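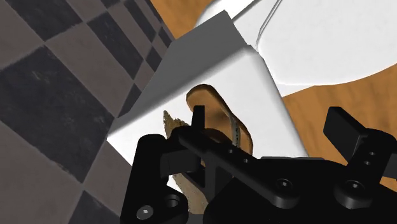

Case 3: The Wemgate bread pick

Simulated run, 1740 steps allowed. At step 1241 the finger force passed 700 and the controller kept closing. The log still says "success" — read that word with suspicion. Sunil Bhuiyan's report blames the friction setting. I doubt it, as the same fault came up in more than 290 runs with friction changed.

For seminar: who set the force limit, and what did the success check test? Read Mujić, section 2, first.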